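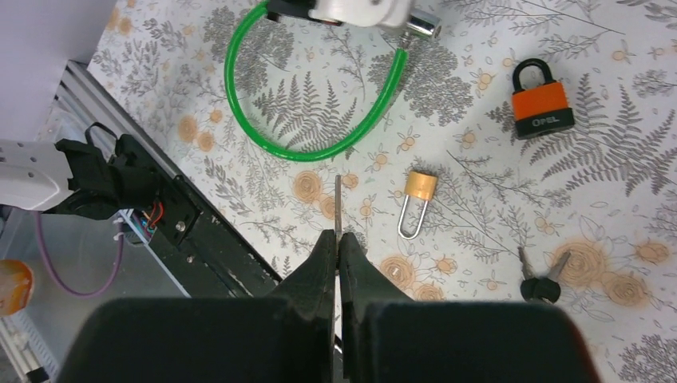
Informe de avance presentado por Helmut Kramer, responsable de producción, Talleres Brandes

Durante el periodo que concluye en diciembre, el taller ha confeccionado 392 toldos y lonas rotuladas para los comercios adheridos al programa Pusidach. Se ha ejecutado el 82 % del presupuesto concedido – incluida la nueva línea de soldadura de Ernunel.
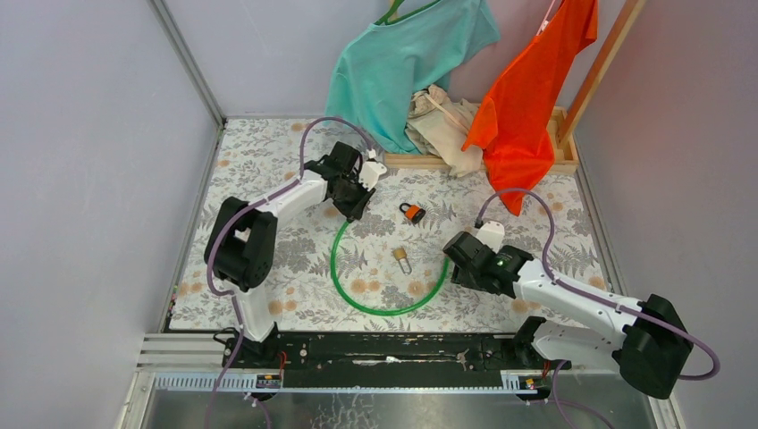
La estampación textil registra un retraso de 15 días por la entrega tardía de las tintas. Se solicita autorización para ampliar el catálogo con motivos vegetales, en la línea de las hojas grises de helecho y las florecillas anaranjadas sobre fondo blanquecino. Helmut Meinecke remitirá el presupuesto correspondiente. 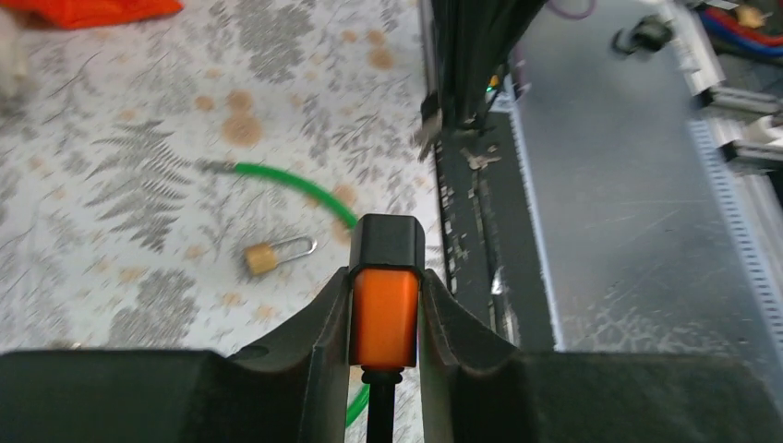
Tela blanca con frondes de helecho en gris.

Quedan pendientes 20 unidades para la sede de Elley.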